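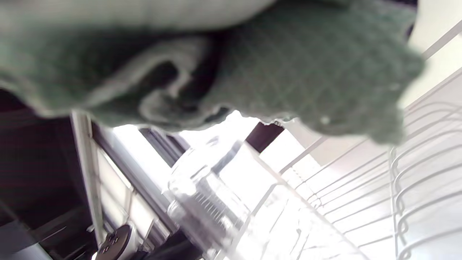
Home | About | Days Out | Kitchen Stuff | Get in touch

16/02/2022

So I went to see some people teach robots to do the washing up! Or the drying up, to be fair, but more on that in a bit.

It was an open day at Plisar, who have a floor in one of those tall office blocks by the big road, and I only knew it was on because Uldis Koppel sent me the link with no message, just the link (he does this). You had to book a slot and I got the last one of the afternoon. I took the bus, got off a stop too early, walked the wrong way past the tyre place and turned up pink in the face with my coat over my arm. They gave me a sticker with my name on and a cup of tea, so I forgave the bus.

I think I'd pictured a shiny metal butler. What they mostly do at Plisar is collect examples, which means people doing ordinary jobs by hand, over and over, while everything gets recorded, and then the robots learn from the recordings. The project is called Gurkberg and it's all kitchen jobs. Cups, jars, racks, cloths. Povilas Navickas showed our group round and he told us they want 4000 goes at wiping things before they even move on to plates. 4000! I've been wiping things for most of my life and I doubt anybody has learned a thing from it, least of all my brother.

There are 2 ways of doing it, if I followed properly. One is with a gripper that you hold yourself, a bit like a litter picker that's been to university, and you have to do the whole job with that. The other is the one I liked best, where you keep your own hands but wear a load of kit on them. Black gloves, straps up the forearms, a controller fixed to the back of each hand. Then you pick up a jar and a cloth and get on with it. Povilas said the first hour feels daft and after that you stop noticing the straps and start noticing your shoulders. 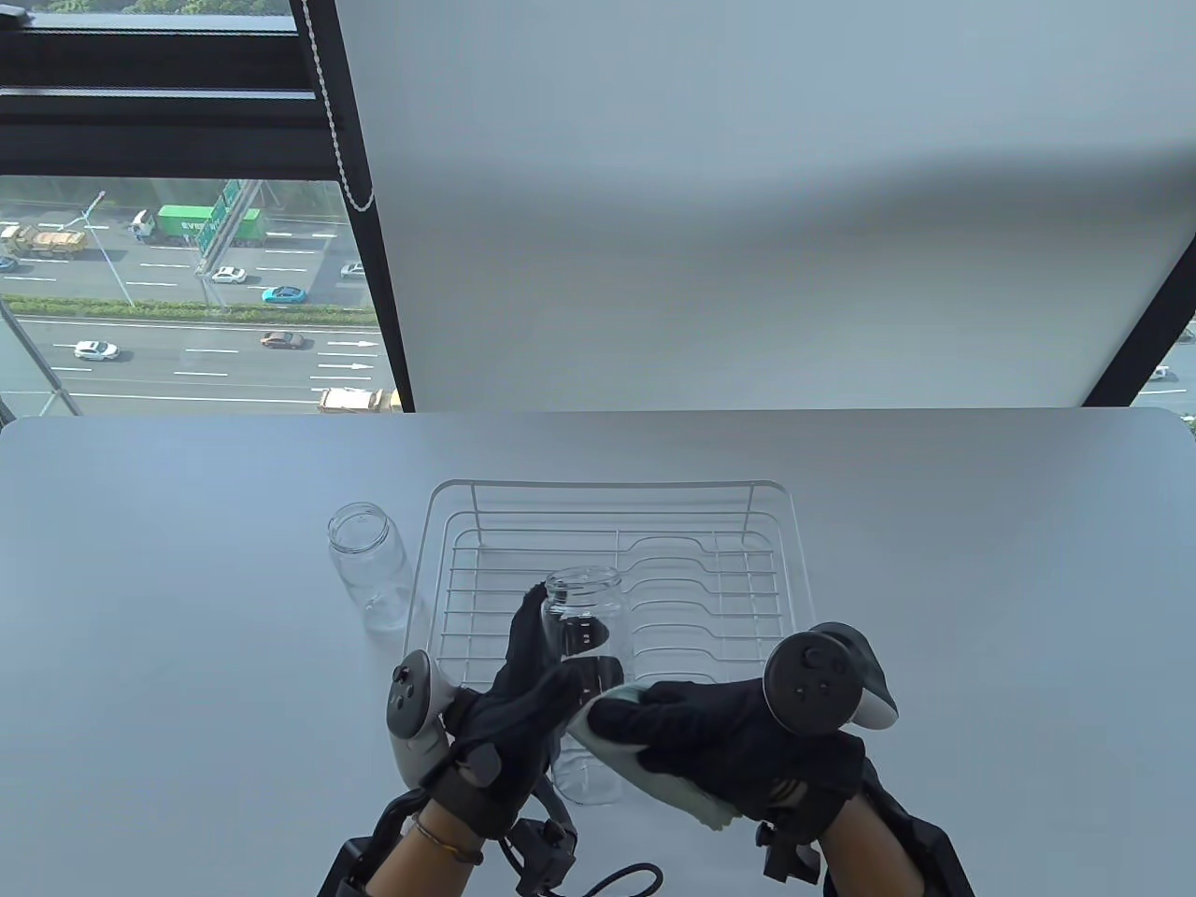
What got me was how slow it all is. You'd think wiping a jar is one thing, but you've got to hold it, turn it, keep the cloth bunched up so it doesn't slide off, and not squeeze too hard. I stood there at home that evening doing a jam jar and I kept losing track of which hand was doing what. Try it, it's horrible, like thinking about breathing.

A man in our group asked why they don't just put it all in a dishwasher, and Povilas said the cloth is the hard part and that's why they want it. A cup stays the shape of a cup. A cloth is a new shape every time you pick it up, and it flops over the very thing you're trying to look at. I'd never thought of a tea towel as difficult before. I've got a drawer full of them.

Then we got to have a go with the hand-held gripper, one at a time. I was rubbish! I could pick the cloth up all right, but putting it where I wanted was another matter, and I got the giggles, and the lady behind me was brilliant at it straight away and turned out to ice cakes for a living. She did the whole thing as if she'd been born with a gripper on.

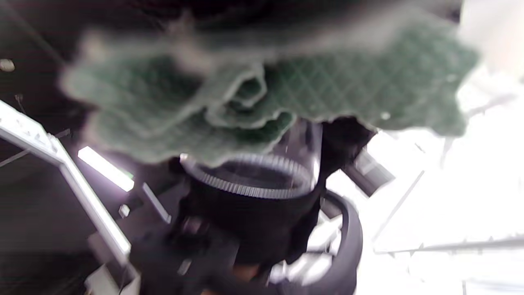
The gripper with a green cloth bundled up over it.

I asked when I could have one at home and got a very polite answer that wasn't a date. Fair enough. They've got 800 goes done so far on the jars, so there's a way to go yet.

If you fancy it, they're doing another open day later in February and it's free, but you do need to book. Get off at Vītola and not the stop before, and don't go past the tyre place. There's a café called Flalby on the ground floor that does a very good cheese scone. I had one while I waited for the bus and bought another for Uldis, which I then ate as well. Sorry Uldis.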